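4. Waiting for the Next Episode: Weekly Release and the Pleasure of Guessing

Figure 3. Two robot arms in light gray and pale blue above a tabletop covered in brown paper, with a grid of blue tape lines.

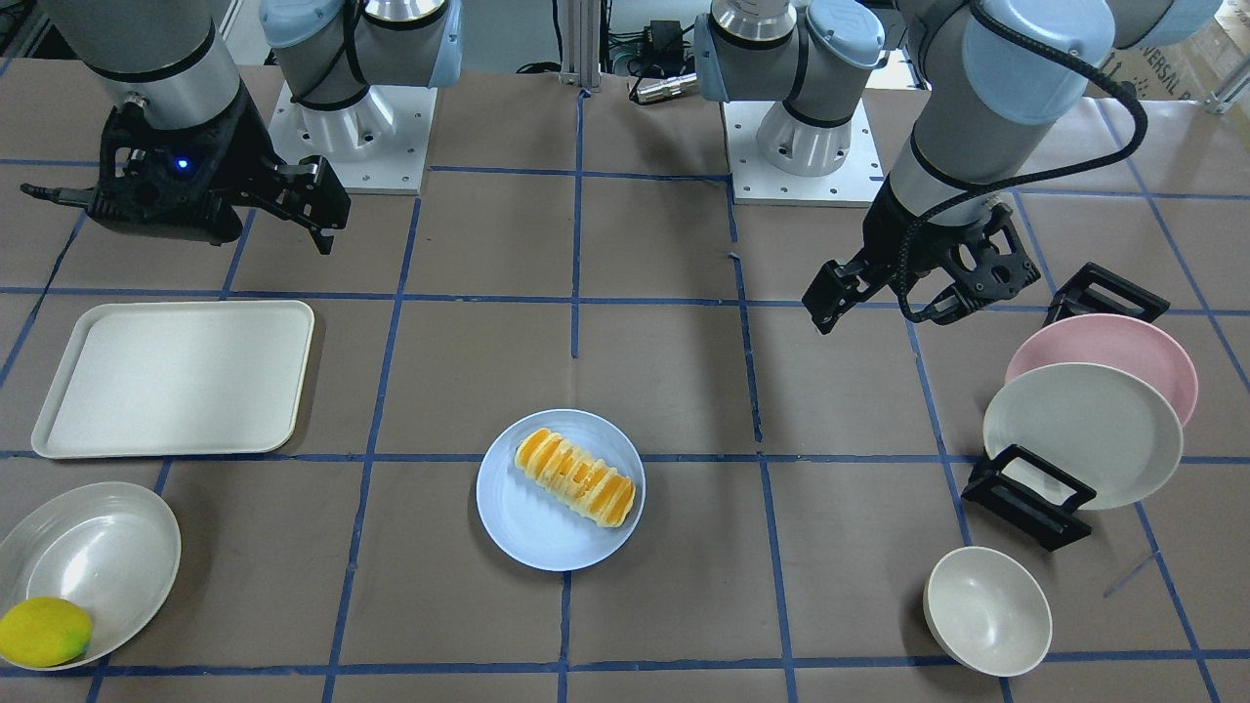
One viewer told us that she had watched the whole second season of Wondgate in a single night, enjoyed every minute of it, and then found by the following week that she had nobody left to talk to about it. The first season had kept her and her sister on the phone all through June, arguing over who had locked the lighthouse door. The second gave them one long call, and then they went back to talking about their mother's kitchen.

We begin with her remark because we heard some form of it again and again, and because it says so plainly what the earlier writing on release schedules tends to pass over. Much of that work asks whether people finish a show. We wanted to know what they do with themselves between episodes, and whether a mystery series feels like a different thing when there is no "between" at all.

Wondgate was a good case for us, and (we may as well admit it) a show we were already fond of. Cevano put out the first season one episode a week and the second all at once, with the same writers, the same main cast and nearly the same running time. The seasons do differ in other ways. The second is darker, it leaves the island for two episodes, and a number of viewers never forgave it for the business with the ferry. We come back to this problem in Section 6, and we would ask the reader to keep it in mind until then.

4.1 What viewers posted

Our main source is the Goodall message board, where fans of the show have gathered from the start. We read 546 threads, holding 3722 posts between them, and sorted each post by what its writer seemed to be doing: guessing at what was to come, looking back at what had been shown, talking about the actors or the making of the show, or simply visiting with the other regulars. A fair number of posts did two or three of these at once, and we let them count under each.

Guessing took up far more of the first-season talk than of the second. That much will surprise no one. What we hadn't expected was how the guesses changed as the weeks went by. Early on, people offered whole solutions, often very long ones, with a murderer and a motive and a map. By the fifth episode they had mostly settled into smaller bets. Would the radio come back on? Whose coat was that on the stairs? Several posters kept running lists of their wrong guesses and seemed prouder of those than of the right ones.

In the second season the guessing moved into the first day or so, and it came wrapped in warnings. Posters had to say how far along they were before they could say anything else, and replies were slow to come, as each person looked for somebody stopped at the same spot. One thread, opened for people who wanted to take the season slowly, lasted longer than any of the others. Its members picked their own weekly schedule and kept to it very faithfully, and they were quite stern with anyone who let slip what happened on the ferry.

4.2 What viewers told us

We also sent a short survey to 300 board members and to listeners of Wodance, the fan podcast that went through each season episode by episode. Here the picture is more mixed than the board alone would suggest. Many people said they liked having the full season in hand, especially parents of small children and those on night shifts, for whom a fixed evening had never meant much. Others liked both, and told us so at generous length. One wrote that a weekly show was like a pen pal and a full season was like a house guest, and that she was glad of either so long as she knew which was coming.

The complaint we met most often was about the ending. Viewers of the weekly season tended to remember the last episode as a shared evening, whatever they thought of the solution. Those who had gone straight through the second season often couldn't say where the finale began, and a few mixed up its opening with the close of the episode before.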